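Gretwood Clip-On Light, after a summer of use

I bought the Gretwood clip-on light back in June, mostly so I could stop dragging my old lamp stands up and down the stairs every time I wanted to photograph something small. It cost me $30, and I have used it far more than I ever thought I would!

The clamp is the best part. It has soft rubber pads, it opens wide enough for a thick shelf, and it stays put once you tighten it (my last one, a Skatix, used to droop slowly until it was lighting my shoes). The neck bends easily and holds its shape.

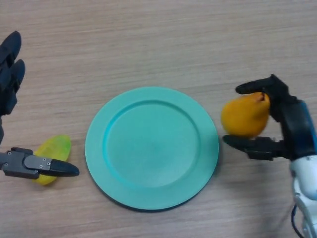 The light itself is soft and even, with three warmth settings. I leave mine on the middle one nearly all the time, because the warmest turns white paper a bit yellow and I get tired of fixing that later. My friend Quyên Ngô likes the warm setting for portraits, so take my grumbling with a grain of salt.

Now for the battery. The box promises a long evening, and I got a little under two hours at full brightness, which was enough for me but might not be for you. Plugged in, it runs happily all day, although the cord is shorter than I would like and I ended up buying an extension.
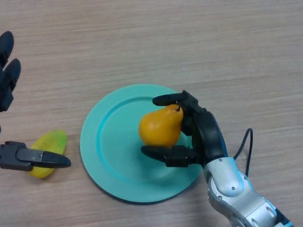 My other small gripe is the power button, which sits right where your thumb goes when you bend the neck. I have switched the thing off mid-shot more times than I care to admit. Still, I would buy it again, and I have my eye on a second one for the other side of the desk.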